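Subject: Re: [farnia-dev] Save data lost after suspend on the handheld build
List: farnia-dev
In-Reply-To: message from Enriquez

On the matter of corrupted saves after resume, Enriquez wrote:

> I can reproduce this on the handheld with build 1291 but not on the
> desktop console. Start a game, play until the autosave icon shows, then
> press the power button while the icon is still on screen. Wait 10
> seconds and wake the unit. The game carries on as normal, but if you
> quit to the menu and reload, the slot is listed as damaged. The previous
> slot is fine.
>
> I have tried it with the Nestier memory card and with internal storage.
> It happens on both, more often on the card. I had assumed the write was
> being cut short, but the file is the right length, so I am no longer
> sure. Is this our fault or the firmware's?
>
> Also, is there any reason the handheld still uses the old slot format?
> I thought we had dropped it before the September branch.

It is our fault, though the firmware does not help.

The file is the right length because we reserve the full size before writing anything to it. The save writer asks for the whole block, fills it from the front, and writes the checksum last. If the unit suspends part of the way through, the file on disk has a correct header, some amount of new data, and whatever the reserved area held before. On internal storage that is normally zeroes. On a card it can be left over from an older save, so a dump of the file may look sensible at a glance when it is not.

On resume the writer thread should carry on from where it stopped. In most cases it does. The trouble is that the file handle is no longer valid if the storage was powered down during suspend. The write call returns an error, the wrapper in the platform layer logs it at debug level and returns success, and the game clears the autosave icon. The state in memory is untouched, which explains why play continues without any sign of a problem until the slot is loaded again.

The wrapper was written for the desktop console, where storage stays powered in standby. That is why you do not see the fault there. You should be able to force it by pulling an external drive during a save, but I have not tried this and would treat it as a separate bug if it turns up.
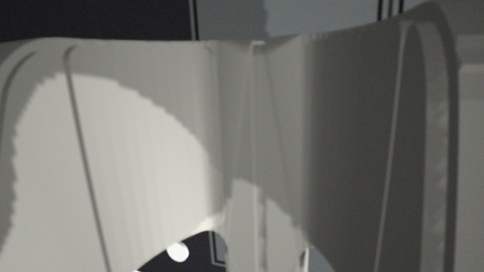
As for the card being worse, the time window is longer. Internal storage accepts the block in one go and the whole save is over quickly. The card driver splits it into smaller requests and waits for each of them. I logged 19 requests for a mid-game save on the card. Any one of them can be the one that fails, and the wrapper hides all of them equally.

I see three changes, in the order I would make them.

First, the wrapper must return the real error. This is a small patch but it will expose other callers that have never had to deal with a failure. The screenshot code is one. The replay recorder is another, and at present it will stop the game if it is told a write has failed. Both need looking at before this goes in, or we will swap a damaged save for a crash.

Second, the save writer should write to a temporary file and rename it over the slot only after the checksum has been written and the file has been closed without error. The desktop build has done this for a long time. The handheld build does not, on the grounds that there was not enough free space on the smallest card to hold two copies of a slot. That limit came from the Clotonix development units, and as far as I know none of those are still in use. If someone on the list is still testing on one, please say so before I remove the check.

Third, we should ask the system to delay suspend while a save is in progress. The call exists and we already use it during downloads. It is only a request. The firmware will wait a short time and then suspend anyway, so it narrows the window and does not close it. I would not ship this change without the second one.

There is also the question of what to do when a write fails for good. At the moment the only message we have is the one for a full card, which would be wrong and would send people off deleting things they wanted to keep. I suggest we retry once with a new handle after resume, and if that fails, keep the autosave icon on screen and show a plain message that the game has not been saved. The text will need to go to translation, so if the wording is to change it should change soon.

On your last question, the old slot format was dropped for new saves only. The reader has to stay so that people can load games from earlier builds. What you are seeing on the handheld is the build flag, which was turned off on the September branch and then turned back on when the Farnia menu code was merged. I think this was a merge error. The log message for the merge does not mention it and I cannot find any code that depends on it. I have turned it off locally and the handheld writes the new format without complaint. It makes no difference to the suspend fault, as both formats go through the same wrapper.

Testing so far: with the first and second changes applied to my tree I ran your steps 10 times on the card and got no damaged slots. In more than half of the runs the save itself failed and the old slot was kept, which is the intended result without the retry. I have not tested with the battery close to empty. The firmware takes a different path there and does not give the same notice before cutting power.

Could you run the same steps on your unit and send me the platform log with debug level on? The line to look for begins with "store: handle" and is followed by the error code. I would like to know whether your codes match mine, as my unit is on the older firmware and I have no means of updating it here.

I will post the patches as a series once the replay recorder is sorted out. Please do not merge the wrapper change by itself in the meantime.

--
farnia-dev mailing list
Please trim quoted text when replying.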